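The counter that stays put

Leandro Gallardo has fitted out rooms for twenty-two years, and for most of that time, he says, he gave very little thought to the height of a counter. "You took the number off the drawing and you built it. If the drawing was wrong, you heard about it later from somebody with a sore back."

He now runs Zabala, a furniture workshop in Pleltham with 3 benches and one long spray room. The shop makes tables and low cabinets for public buildings: libraries, ticket halls, the landings and mezzanines where people stop to sort out their bags. I met him there at the end of a working day, after the saws had been switched off. Iñaki Villalobos, who does the drawings, stayed on and joined us for most of it.

I asked first about wood, because everything in the shop seemed to be pale. Gallardo said that was mostly the customers. "They want light wood. Ten years ago it was walnut, or something stained to look like walnut. Now they come in with a picture on their phone and it's always blond." He doesn't mind. Pale wood shows pencil marks and glue, so it keeps the people working on it careful, and small scratches are harder to see on it than on a dark finish.

Villalobos was less easygoing about it. "Pale wood moves around in color. You lay out two sheets from the same delivery and one is cream and the other is tan. On a dark stain you can hide that." He sorts the sheets himself before anything is cut, and puts the best matched ones on the fronts. Knots are a regular argument between the two of them. Gallardo leaves small ones in. Villalobos would cut around them if the budget allowed it, and on most jobs it doesn't.

The usual height for a standing counter at Zabala is 900 millimeters. I asked if that suited everybody. "No," Gallardo said. "It suits the person in the middle. If you're tall you lean, and if you're in a chair it's too high. On any long run we try to talk them into a lower section." He said clients agree to this in the first meeting and then cross it off when the quote comes in. He puts it back on the next drawing and waits to see if they notice.

White tops are another thing customers ask for. Villalobos likes a gloss finish under strong light, up to a point. "It wipes down fast and it looks clean from across a hall. Up close you see every fingerprint." He asks clients to live with a sample for a while before they order. One in Cirncombe kept the sample on a desk for a month, used it as a coaster, and ordered matte.

We talked for some time about edges. Gallardo believes the front edge is the part of a table people know best, since it is where their wrists and forearms go. He has his staff sand it by hand and then run a sleeve along it. If the wool catches, they go back over it. "A machine gets you close. The last bit is your hand." A finished run can take 20 minutes of this, and he has stopped trying to put it on the invoice as a separate line.

The biggest order the shop has taken was for Lemevport, where Zabala supplied table parts for several floors of offices. There were 2,000 pieces by the end, counting shelves and panels. Gallardo didn't enjoy it. "It was the same board all winter. The money was good and I bought the new extractor with it." He would sooner do one landing with an awkward railing and a floor that isn't level.

Villalobos said railings are what take up his time. Anything placed near an open drop has to be checked with the building's owner, and glass panels mean the back of a cabinet may be seen from other levels. He finishes backs the same as fronts now, and charges for it.

I asked what they had coming up. More cabinets, Gallardo said, and a bench for his sister that was promised in the spring. Then he went to look for his keys.

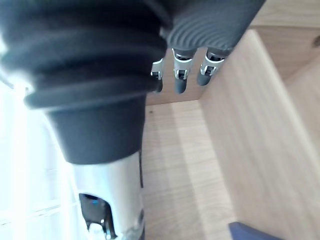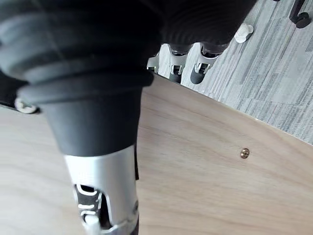
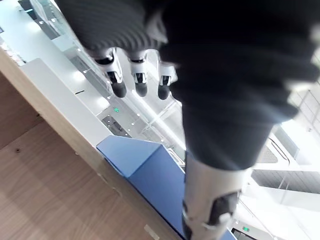

Pleltham, November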